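Plavik divided bin, large, grey

Order no. 171-G
Sold by Gourlay Storage, Grondavville

The Plavik is an open bin with a fixed partition, made for people who must keep two kinds of things in one place and do not want to buy two boxes. It has a big compartment at the front and a narrow one at the rear. We sell it to workshops, school stores and sorting rooms, and also to families with a full garage.

What you get
One bin, grey, partition already fitted
Two label holders with screws
A sheet of 16 paper labels
Lid: not included, see Stostusetti lids

Delivery is 8 working days inside the country. Bins can be collected at our counter in Grondavville if you telephone before noon.

The partition

Many customers ask if the partition can be moved. It cannot. Fotis Margaritis, who designed it, tried a sliding one in May and the small things went under it, so he returned to the fixed one. If you need equal halves, please look at the Gourlay Twin.

Cleaning

Use warm water and a soft brush. Please do not use solvents on the walls. After washing, leave the bin upside down until it is dry.

Use in daily work

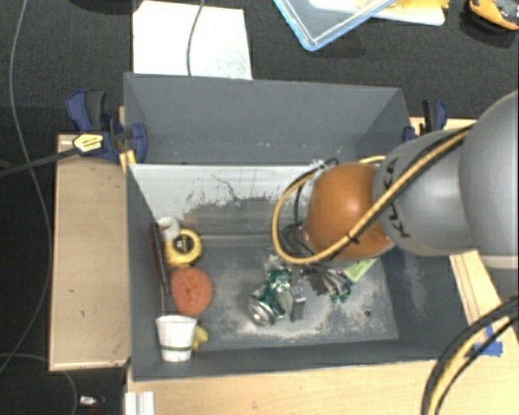

Mixed small items are the usual load for the front compartment, and a bin of this size forgives a lot of disorder. We advise to put the long and rolling things along one wall and to leave the middle of the floor free for what is coming in or going out. A white roll, a yellow tape measure and a long dark rod stay together on the left wall in this way, and a crushed drinks can still has its place near the centre. The rear compartment is better for flat or narrow things.

Questions from customers

Can it stand on a shelf? Yes, if the shelf supports the whole base.

Can I order without label holders? Yes, write this in the order note. The price is the same.

For orders of more than 16 bins please write to Noman Magsi at the sales desk.

Page checked Aug 22, 2019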